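Call for participants: Skunton Handweaving Scheme for Women Starting a Business

Applications are open until the end of August

The Skunton Handweaving Scheme is looking for 5 women who already weave and want to sell their work under their own name. The scheme runs for nine months at the Plerno workshop in Sestuvcombe. It is run by Maribel Huaranga, who set up the Ocampo weaving studio and now trains new makers full time.

What we offer

Each participant has her own floor loom for the length of the scheme, with access from 8 am to 6 pm. We supply wool and linen yarn to start with, and you keep everything you make. There is a one-off grant of £273 for materials of your choice, paid in the first month. Travel within the county is refunded on receipt of tickets.

There are 2 taught sessions a week. One is at the loom and covers drafting, warp planning and finishing. The other deals with pricing, keeping accounts, writing to shops and taking orders. Expect to spend another twelve hours a week on your own weaving.

Who can apply

You should be 18 or over and able to warp a loom without help. You do not need a degree or any business experience. Women coming back to work after caring for children or relatives are welcome, as are women who learned to weave outside the UK. If you already earn most of your income from textiles, this scheme is not suitable.

How to apply

Send us a letter of no more than 200 words saying what you weave and who you would like to sell it to. Add photographs of three finished pieces, with the size and yarn of each. Please do not post samples at this stage. Letters in Spanish are accepted, and Maribel will read them herself.

Shortlisted applicants will be asked to spend a morning at the workshop. Lunch is provided, so let us know what you can't eat. The ground floor and the loom room are step-free.
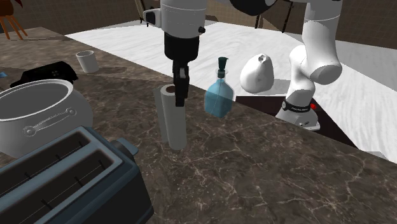 Places will be confirmed in writing, and we will reply to everyone who applies.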